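Comparing Two End Effectors on the Laundry Task
Posted 1/30/26

Readers who have followed this blog since last May will know that most of my work concerns a single household job: taking clothes from a pile and putting them into a top-loading washer. The job has not changed. The question this winter was which end effector should be doing it, and I have now finished enough trials to write up an answer for my own setup.
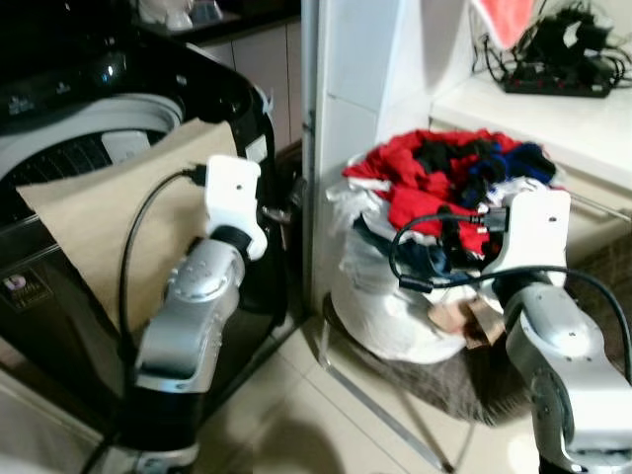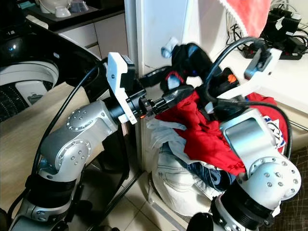

The two candidates are known in my notes as Arow and Nasia, after the names their builders gave them. Arow is a parallel design with flat pads and a short stroke. Nasia is a two-finger design with curved tips and a longer stroke, driven by a smaller motor. Both were supplied to me as kits, both mount to the same wrist flange, and both draw power from the arm. Neither builder paid for this comparison or saw it before publication.

Method

The full set came to 226 trials, divided evenly between the two designs. A trial consisted of one attempt by one arm to take hold of a garment, lift it clear of the pile, carry it to the washer and release it over the drum. I counted a trial as a success if one garment, and only one, ended up inside the tub. A garment left hanging over the rim was counted as a failure, even when a second attempt would have pushed it in. Deividas Kairys has argued that this rule is too strict, and for a person at home he may be right. For a comparison I prefer a rule that leaves no room for judgment.

All trials were run by teleoperation, with the same operator and the same controller settings. I did not want the results to depend on a learned policy, as a policy trained mostly with one gripper would favor that gripper. The operator in every case was Laimutė Mockus, who has more hours on the leader arms than I do and who was kind enough to follow a written order of trials that I prepared in advance. Grip force was capped at the same value for both designs. The cap was set low enough that a cotton T-shirt could be pulled free by hand.

Grasping

Nasia was the better of the two at the first moment of contact. The curved tips slide under a fold without pushing the whole pile backward, and the longer stroke means that the operator does not need to aim precisely. Arow requires a more careful approach. Its pads must be brought nearly square to the fabric, and if the angle is wrong they close on a thin edge that slips out during the lift.

The position changes once the garment is in the air. Arow holds heavy items well. Denim was the clearest case: Arow dropped one pair of jeans in the whole series, and Nasia dropped 6. The curved tips meet along a narrow line, and a heavy garment that begins to rotate will work its way out. I tried a strip of rubber on the tips for a short additional set, not included in the totals, and it helped somewhat. It also made thin synthetic fabrics stick at release, so I removed it.

Multiple pickups were a problem for both. A sleeve tangled with another sleeve will come up as a pair whichever gripper is used, and the only remedy we found was a small shake at the top of the lift. Laimutė performs this shake without thinking about it. I have asked her to describe it so that it can be scripted, and so far the description runs to a page and a half.

Release

I had expected release to be uneventful, and it took up more of my attention than any other stage. The washer opens at the top, and the arm has to reach up and over the rim before it can let go. Arow opens fast but not wide. Fabric that has been pressed firmly between the pads tends to cling to one of them for a moment, and during that moment the operator is inclined to move away too soon. Several garments ended up across the rim for this reason. Nasia opens slowly and fully, and the fabric falls straight down.

After the first third of the trials I considered adding a short pause to the Arow release. I decided against it, as it would have meant changing the procedure partway through. Anyone using Arow for similar work should include the pause from the beginning.

Cables

Cable routing deserves more space than it usually receives. A gripper cable must have enough slack for the wrist to turn through its full range, and that slack has to go somewhere. If it hangs below the wrist, it catches on clothing. If it is tied too tightly, it pulls on the connector at the far end of the motion, and the gripper loses communication in the middle of a lift. I lost 43 minutes one afternoon to exactly this fault, having first replaced a motor that was in perfect order.

My present practice is to move the wrist by hand to each of its limits before fixing any tie, and to check the connector again after every session. The Arow connector has a locking tab. The Nasia connector does not, and I would ask its builder to consider one.

The controller

Both grippers were run through Undside, the control package that I described in an earlier post. The logging tool, Mohammed, recorded 935 grip events across the full series, including the failed closures and the second attempts that were not scored. Undside handled both designs with only a change of configuration file, though the Nasia file needed its closing direction reversed before it would behave. That correction has been sent back to the maintainers.

One point about the settings may save others some time. The default filter smooths the operator's grip command, and at its standard value there is a noticeable delay between the hand closing and the fingers closing. Laimutė found this tolerable with Nasia and tiring with Arow. We halved the filter value for both and kept it there for every scored trial.

Decision

I will keep Nasia on both arms for the next stage of the work. Its weakness with heavy garments is real, but jeans can be taken in two steps, and its clean release saves more trials than its poor hold costs. Arow goes back on the shelf in good condition – I expect to want it again for towels.

Deividas has asked for a mixed configuration, with one design on each arm, and has offered to write the order of trials himself. The adapter for the left wrist is already printed, and the configuration files will be posted once both arms have been calibrated.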